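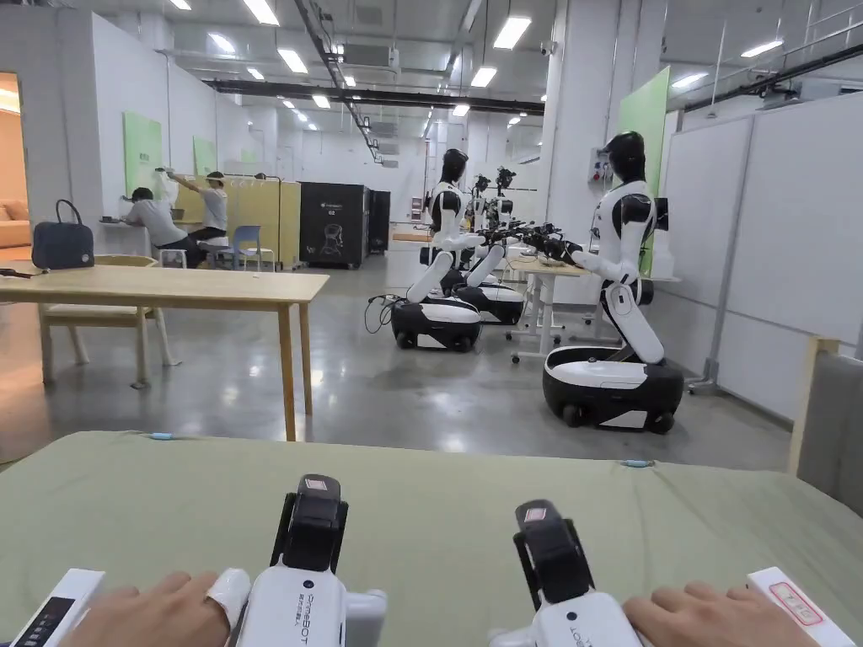 Chapter 2
Gathering Examples

A learning system needs something to learn from. In Chapter 1 we looked at how a robot might be given its movements one line of code at a time, and why that approach runs out quickly once soft materials are involved. A cloth never lands the same way twice. This chapter deals with the other approach, where people do the task many times over and the system is trained on the records.

The chapter follows one set of records, the Corach set, from first plan to finished training data. It holds 3618 recordings of cloth handling, made with hand-held grippers. Drahomíra Mikuš planned the tasks and Svyatoslav Vasylenko wrote the checking rules, which are printed in full at the back of the book.

Hand-held grippers let a person work at an ordinary table at close to an ordinary pace. The operator feels the pull of the cloth through the handles – something that is often lost when a robot is steered from a distance. The cost is that a person's reach and a robot's reach differ, and Section 2.4 explains how to allow for this.

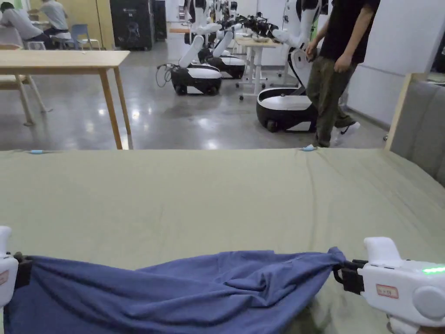 Figure 2.1 A blue cloth held at two corners by a pair of hand-held grippers.

By the end of this chapter you should be able to:

write a task sheet that two operators would follow in the same way
decide when a recording should be kept, trimmed or thrown out
label the start and finish of each movement

Before you start, read the task sheet on page 74 and set aside 30 minutes for Activity 2A. You will need a tea towel and a partner.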